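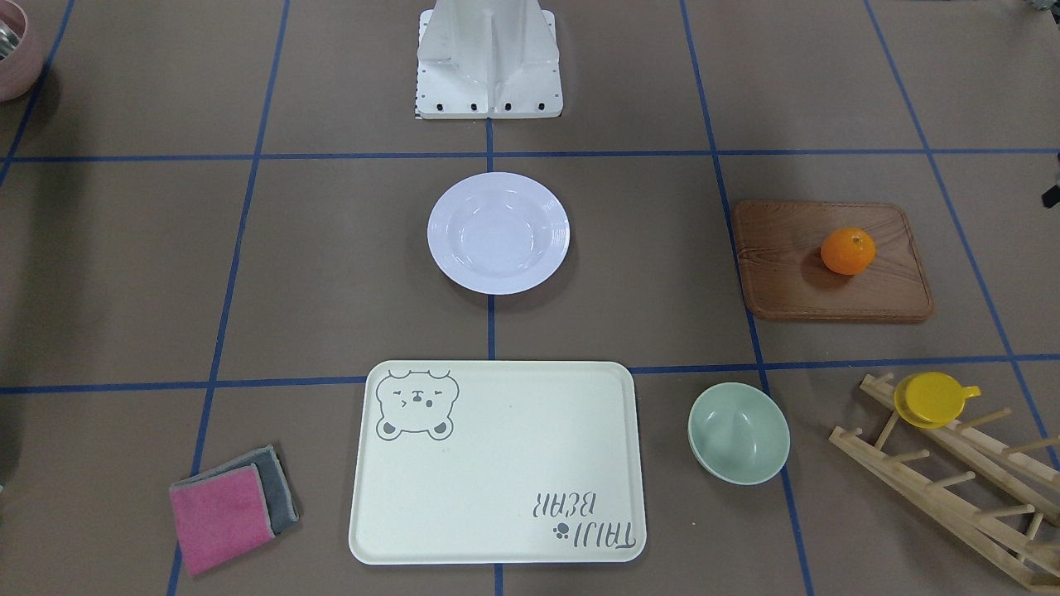
Section 7. Teaching a Tabletop Task by Remote Control

This section applies to two-arm stations running Costwood 2. Complete the mounting and power checks in Section 6 before starting. One operator drives the arms from the Fliltby hand controllers. A second person must stay within reach of the emergency stop for the whole session.

7.1 Preparing the table

1. Cover the work surface and tape it down at the corners. Smooth out any folds.
2. Lay the tape grid. Run one strip straight out from the center of the base and square the first cross strip to it.
3. Place the items for the task. Keep each item clear of its neighbors by at least the width of an open gripper.
4. Enter the layout under Task > Start Positions. Use the grid squares as references.

Note: Wide-rimmed items such as plates and trays may overlap a tape line. Enter the square that holds the center of the item.

Caution: Do not place glass or filled containers on the table during teaching.

7.2 Aligning the wrist view

The wrist view must be checked against the grid each time a gripper is removed or a camera bracket is loosened. An error at this stage is carried into every demonstration recorded afterward. Drive the arm over a crossing near the middle of the table and lower it slowly until the fingers are just above the surface. The fingers enter the wrist view from the top, with the larger blue pad inside the white frame and the crossing of the two tape strips a little below them. The strips may run at a slant. Judge the alignment by the crossing and ignore the gripper's shadow, which can darken the tape to one side.

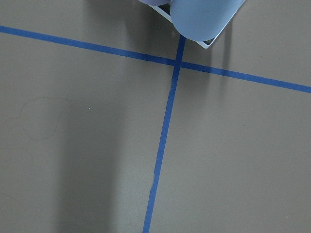 1. Hold the arm still and select Wrist > Check.
2. Wait for the offset reading. A value of 9 or less is acceptable.
3. If the value is higher, raise the arm, tighten the bracket screws and repeat from step 1.
4. Select Save. Repeat for the other arm.

Caution: Do not press the fingers against the table. Contact during the check triggers fault 101 and the arm must be homed again.

7.3 Recording a demonstration

1. Move both arms to the ready pose.
2. Squeeze and hold both triggers. Recording starts when the tone sounds.
3. Carry out the task at an even speed, one item at a time.
4. Return to the ready pose and release the triggers.
5. Select Keep or Discard. Discard any run in which an item was dropped.

Note: Pauses longer than around 7 seconds are flagged in the log. Flagged runs can be kept if the arms did not drift.

Reset the items to their start positions before the next run. Stations using the Chiriac adapter must also clear the buffer under Tools > Adapter. For fault codes, see Appendix B.

Zirnercombe Station Guide, revised February 11, 2023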